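Posted in Off-Topic, January
by Castik

Is anyone else following the norovirus numbers this winter? We had it at my work in Dusorwood two weeks before the holidays and I want to understand it better before it comes around again. I work in the office of an assisted living building with 90 apartments. It started on one hallway, and by the end of that week they had closed the dining room and were bringing meals to the doors.

What I can't get a straight answer on is how long a person can still pass it on after they feel fine. The sheet they gave us said to stay home until you have gone 48 hours with no symptoms. My sister's kid's school says 24. My own doctor's office told me you can shed the virus for a couple of weeks, which seems to make both of those rules pointless.

Also, does hand sanitizer do anything at all? There is a dispenser on every wall in our building and people use it all day long. Then I read that it barely touches this virus. And what are people using on carpet? You can't put bleach on it, and most of our apartments have carpet in the bedroom.

I'm not looking to argue about whether it's a big deal. For most people it's a bad couple of days. For some of our residents it means a hospital stay.

Flisosex
Member

The 48 hours and the two weeks are both right, they just measure different things. You are most contagious while you're sick and for the first few days after. After that you can still have virus in your stool for two weeks or more, but a lot less of it, and you aren't throwing up, so it has fewer ways to get out. The 48 hour rule is a compromise. If everybody stayed home for two weeks you'd have no staff. The schools that say 24 are mostly using one rule for every stomach bug and fever, and for this one it's too short.

If you handle food, stay out of the kitchen for at least the 48 hours, and longer if your employer will let you do something else. At home I don't cook for other people for several days after.

On sanitizer: the alcohol kind works poorly on norovirus. It isn't worthless for other germs, so leave the dispensers up, but it doesn't replace soap and water. Wash for 20 seconds, rinse, and dry with a paper towel. Do it after the bathroom, before eating, and after you take off gloves.

Hard surfaces need bleach, mixed fresh. The usual directions are 5 to 25 tablespoons of regular household bleach per gallon of water, and it has to sit on the surface at least five minutes. People wipe it off right away and that's the mistake. Don't mix it with anything else, and open a window. If you'd rather buy something ready made, read the label and look for norovirus by name. Plenty of products that say they kill 99.9% of germs were never tested on it.

Carpet is harder. Put on gloves and a mask, pick up what you can with paper towels, and bag it. Don't vacuum, it can put particles in the air. Wash the spot with detergent and hot water, then steam clean. The number I was given was 170 degrees for five minutes, or 212 for one minute. A lot of home carpet machines only use warm tap water and don't get near that, so check before you rent one.

Sheets and towels go straight in the washer on the longest cycle with hot water, then the dryer on high. Don't shake them out. Carry them away from your clothes.

Tissues, cans and drink bottles from the sick room go in a lined trash bag in that same room, and you tie it shut before it goes down the hall. 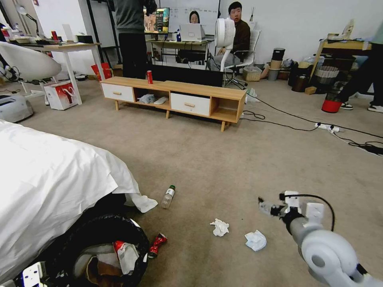 Qureshi
Member

I agree with most of this, but I'd put more weight on the bathroom. When we had it at our house two of us got sick and two didn't, and the two who stayed well used the other toilet the whole time. I can't prove that was the reason. Close the lid before you flush, and do the handle, the faucet and the light switch with bleach every time if you only have one bathroom.

Also drink small sips. My husband gulped a full glass of water each time he felt a little better and it came right back up. The drugstore rehydration stuff is better than sports drinks, especially for older people. If somebody in your building stops peeing or gets dizzy or confused, call the doctor that day.

The county page had 1073 cases the last time I looked, but I don't put much faith in that number. Nearly everyone I know who had it never called anybody, so they wouldn't be in there. I look at the wastewater chart when it gets updated. Ours was still going up.

I don't know about the steam cleaning. We have wood floors.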